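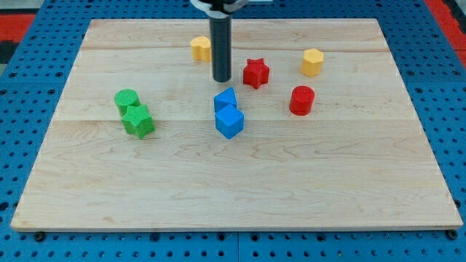

Light maple board on a blue pegboard work surface.

Home > Phones & Tablets > Repair Help > Batteries

Replacement battery stuck at 20 percent, phone shuts off

Posted in November by Yolanda Carhuamaca

I put a new battery in my Duveck phone after the old one started to swell. The replacement is a Tident, bought online, and the listing had my model number in it. It went in fine and the connector clicked down. The phone turns on, but it charges to 100 and then drops to 20 within an hour or so. After that it shuts off with no warning. When I plug it back in, it shows 20 again right away.

I still have the old battery in a metal can on the patio. Is the new one bad, or did I do something to the board? The seller wants me to "calibrate" before they will talk about a refund.

3 answers

Answer from liapis_bench

Check the connector first. Power the phone off, open it, and lift the battery connector straight up with a plastic tool. Look for a bent pin or a bit of adhesive in the socket. Press it back down evenly and refit the metal bracket with its screws. A connector that is only seated on one side can power the phone and still give a bad reading.

If that changes nothing, do one calibration so the seller has no argument. Charge to 100 with the phone off, leave it on the charger for 2 more hours, then use it normally until it shuts down. Charge it back up without interruption. Once is enough. If it still falls to 20 the same way, the cell or the chip on it is faulty and you should send it back. I doubt you hurt the board if it charges and boots.

Take screenshots of the battery graph. Sellers accept those more easily than a written complaint.

Answer from marv_k

Mine did this and I bought a Drusico one instead. No problems so far.

Answer from oldsolder

Agree with the first answer, except I would stop using it if the back cover starts to lift or the phone gets hot near the battery. Don't run the calibration in that case. The swollen one should go to a battery drop-off. Call ahead and say it is swollen, as some places won't take them. Do not put it in the trash or mail it.

Comments (3)

Yolanda Carhuamaca: Connector was fine. Did the calibration and it went from 100 to 20 again. Sent the screenshots to the seller.

petra_n: Did they refund you? Same battery here, mine dies at 10.

Yolanda Carhuamaca: They are sending another one. Will post when it gets here.

Previous question | Next question | Ask | Log in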